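Re-dyeing a leather armchair – worth it or not?

klangat
Posted in May
I've got an old brown leather armchair and the arms have gone dull and creased. A local upholsterer, Celtwood, quoted me 191 pounds to clean and recolour it. A kit from Masanja is 17 pounds. Has anyone done it themselves?

erick_lyimo
I did mine with a kit two years ago. Clean it well, let it dry overnight, then thin coats with a sponge. The arms needed redoing after a winter, but the back still looks fine.

Dong_X
I'd pay for the upholsterer. Kits sit on top of the leather and the colour comes off where people rest their hands. I've seen it come off on a cream jumper.

erick_lyimo
That happens if you skip the sealer. Mine has never marked anything.

Dong_X
Maybe, but you did say you had to redo the arms.

juwon70
Before you spend anything, try a plain balm. Leave it a day and buff it off. Ours had the same sort of scuffs and I decided I could live with them after that.
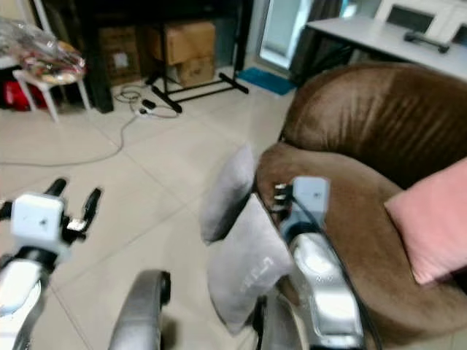
Don't use anything with silicone in it though, as dye won't take over it later if you change your mind.

klangat
Thanks, I hadn't thought of balm. Would it hide the creases?

juwon70
No, creases stay. It only evens out the dry patches a bit.

Dong_X
Agree on the balm. Test it underneath first – some leathers go much darker.

klangat
Will do. I'll start with the back of one arm and leave the quote for now.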